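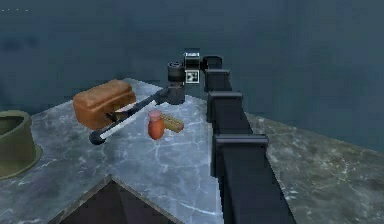

What happens to the people on a prep line when the Tallero arm goes in?

Most of them stay on the line and do less lifting. The arm takes over picking and placing, and staff move to checking, portioning and finishing. One trained person can look after two arms during a normal shift.

Tallero Counter Arm

The Tallero is a bench-mounted arm for commercial kitchens and sandwich rooms. It handles up to 700 items an hour, depending on layout, and runs on a standard wall outlet. Item routines are set up in simulation before the arm is installed, so the counter stays in use until fitting day.

Reach: 115 cm
Service interval: 3000 hours
Part number: 3317
Mounting: bench or floor plate

At the Findville kitchen the early shift used to start with an hour of moving loaves. "My wrists noticed first," says shift lead Melina Xenos. "The second thing was the rota – we had to write new jobs into it." Two line jobs there became operator jobs in May, with training paid by the site.

Operator training takes two days and is included in the price. Cleaning covers are sold separately.

We use cookies to remember your region and basket. Accept | Settings

Related items
Tallero Floor Plate
Cleaning Cover, pack of two
Gachanja Soft Finger Set
Operator Training, extra seat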